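Unit 4: Showing the arm what to do
Practical Robotics, second half. Notes by Haf Morris

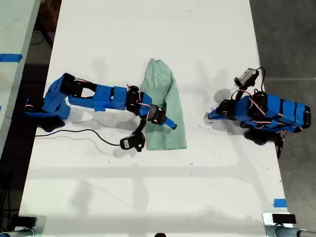

The last unit dealt with moving an arm by sending it joint angles that you had worked out on paper. For a rigid part in a known place that is often enough. For cloth it is very little help. A towel has no fixed shape, and it never lands on the table the same way twice, so there is no list of angles that will fold it every time. In this unit we show the arm the job and record what we do, then train a policy on the recordings.

Please read sections 4.1 to 4.3 before the lab. Section 4.5 is the part most people come back to when writing up.

4.1 Terms

Demonstration: one complete run of the task, carried out by a person, with everything logged from start to finish. Also called an episode.

Kinaesthetic teaching: you take hold of the arm and move it through the task with your own hands. The motors are off or set to give very little resistance, and the encoders record where the joints go.

Teleoperation: you move something else and the arm follows. This may be a joystick, a tracked hand controller, or a second arm of the same shape.

Leader and follower: the arm in your hand is the leader. The arm doing the work is the follower. The software reads the leader's joints and sends them to the follower as targets.

Observation: whatever the policy will be given when it runs on its own. In our case, camera images and the follower's joint positions.

Action: what the policy has to produce. In our case, the next target for each joint.

4.2 By hand or at a distance

Kinaesthetic teaching needs less equipment. You can feel when the gripper touches the table, and a beginner can produce a usable path within a few minutes. It suits single-arm jobs such as wiping, pouring or putting a peg in a hole.

It has two drawbacks for our purposes. Your hands and sleeves are in the camera images, and they will not be there when the policy runs. A network trained on those images may well learn to look at your hands. The other drawback is that folding takes two grippers, and it is hard for one person to steer two arms by the wrist and close both jaws at the right time.

Teleoperation with leader arms avoids both. The operator sits clear of the workspace and the images show only what the policy will see later. You lose the sense of touch, however. Small leader arms pass nothing back to your fingers, so you have to judge contact by eye. Expect to press too hard at first.

4.3 What gets logged

At every time step the recorder saves:

the joint positions of both followers
the joint positions of both leaders, stored as the action
the gripper openings
one image from each camera

Note that the action is the leader's position and the follower's position is part of the observation. The two are rarely equal. When a gripper closes on cloth, the leader closes further than the follower can, and that gap is the only record of how hard you were squeezing. If you save the follower's position as the action, the policy will close its jaws until they just touch the towel and then drop it. Two groups lost a week to this last May.

A camera on the wrist moves with the gripper and gives a close view of the edge you are trying to pick up. It is poor at telling you where the rest of the towel is, so we use an overhead view as well. Check that a wrist camera's cable has enough slack for the full reach of the arm. A cable that goes tight will pull on the mount and change the view halfway through your data, and you may not notice until training.

4.4 The folding task

Start: towel dropped loosely near the middle of the table, both arms drawn back.
End: towel folded once, edges matching to within a finger's width, both grippers open and clear of the cloth.

Work through it in this order.

a) Use one gripper to find a corner and drag the towel until part of it lies flat.
b) Bring in the second gripper and take the neighbouring corner.
c) Lift both corners together and lay the towel out. Keep the lift low.
d) Take the two near corners again, carry them to the far edge, and release.
e) Back both arms away before you stop the recording.

Step (e) is often skipped. A policy trained without it will finish the fold and then sit there holding the towel, or undo it.

Each group records 38 good episodes. An episode in which you drop a corner and pick it up again still counts as good, provided the fold is finished. Do not throw these away. They are the only place the policy can learn how to recover. Do throw away any episode in which someone reached in, the table was knocked, or the recording began with an arm already moving.

4.5 Common faults

Pausing. People stop to think and the arm stops with them. The policy then learns that standing still is a sensible thing to do at that point, and may never start again. Decide on your next move before you start recording. If you have to stop for longer than 3 seconds, discard the episode.

Looking at the table directly. You have better eyes than the cameras. If you can only do a step by leaning over to see behind the gripper, the policy cannot do it at all. Try a few runs while watching only the camera windows.

Too many styles. If one of you takes the left corner first and the other takes the right, the policy may average the two and go for the middle. Agree on a method and write it down.

Too little variety in the start. This is a separate matter from style. Keep the method the same but change where and how the towel falls.

Drift in the set-up. Mark the camera position and the arm bases with tape. If a clamp works loose, stop, put it back to the mark and say so in your log.

4.6 Software and files

The lab machines use Mostyn for recording and Jundell for playback. Calibrate leaders and followers at the start of each session, even if the group before you has just done so. Save episodes in your group folder under the task name and a running number. Replay at least one episode on the arms, with the towel in place, before you go home. It will probably miss the cloth, but the motion should look like yours.

4.7 For the write-up

Give the number of episodes kept and discarded, with reasons. Plot leader and follower gripper positions for one episode and mark where the cloth was held. Describe one failure of the trained policy and say which episodes, if any, resemble it.

Reports go in the box outside room 2398. Next unit: training on your own recordings.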